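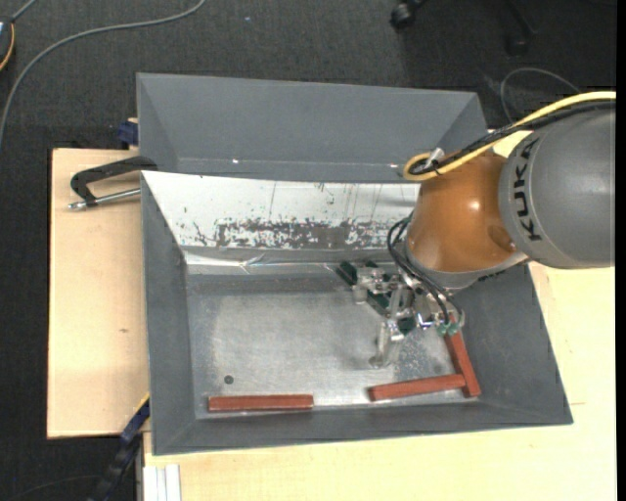 **NENDASIK** – Skareck will check and sort all 1,882 of its gray storage bins before the fall shipping season, the company said in July. Bins with worn walls will be cleaned up or pulled from use, and a first batch of 200 replacements has already been ordered.

The bins hold small parts at the company's Dimitrov Road building, where orders for repair shops are picked and packed. Most of them date from the opening of the building. They have been washed on a regular schedule, but until now there was no set rule for when a bin was too worn to keep.

"We had people making that call on their own, and they made it differently," said Floor Wuyts, who runs the packing floor. "One shift would throw out a bin that the next shift would have kept for years."

Under the new rule, each bin is emptied, wiped down and looked at on all four walls and the floor. Scratches alone are not a reason to pull one. A bin comes out of use if a wall is cracked, if the rim has split, or if the surface is rough enough to leave flakes on the parts. Bins with scraped walls that are still sound get a mark on the log and go back to the shelf, to be looked at again in six months.

Wuyts said the walls take most of the wear. Parts get pushed up against them whenever a bin is nearly empty, and the same strip of wall gets rubbed over and over. Floors hold up better than she had expected.

The work is being done in the old receiving room at the north end of the building, between 6 a.m. and 10 a.m., before the main shift needs the loading doors. Crews are getting through 60 bins a morning. Small fasteners go first, then brackets and fittings, with the heavy castings left for the end. Each aisle is closed while its bins are out, and orders that need parts from a closed aisle are held until the afternoon.

Customers may see some orders leave a few hours later than usual. Skareck said next-day orders placed before noon will still go out the same day.

The replacement bins come from Ernilora, which also supplied the current ones. They have the same outside measurements, so the shelving does not have to change. Pulled bins will be sent back to Ernilora to be ground up for reuse, and Skareck will get a credit for them by weight. Neither company gave a price for the order.

Odette Renaud, who handles stock records for Skareck, said the check has also turned up parts that were listed in the wrong place. A tray's worth of hose fittings, on the books as missing since last winter, was found under a layer of washers in another bin.

"It was a good bin, too," Renaud said. "It went straight back on the shelf."

Every bin is getting a new label as it passes through. The old paper labels peeled after a few washes, and many had been written over by hand. The new ones are printed on plastic film and carry the part number, the aisle and the date of the last check. Renaud is entering the dates in the stock system so that bins due for another look will come up on a list each month.

Skareck has asked staff not to move bins between aisles until the work is finished. Anyone who finds a cracked bin in an aisle that has already been done should leave it where it is and tell the shift lead.

A second order of bins may follow, depending on how many of the heavy-parts bins have to be pulled. Wuyts said she will have that number once the castings aisle is done.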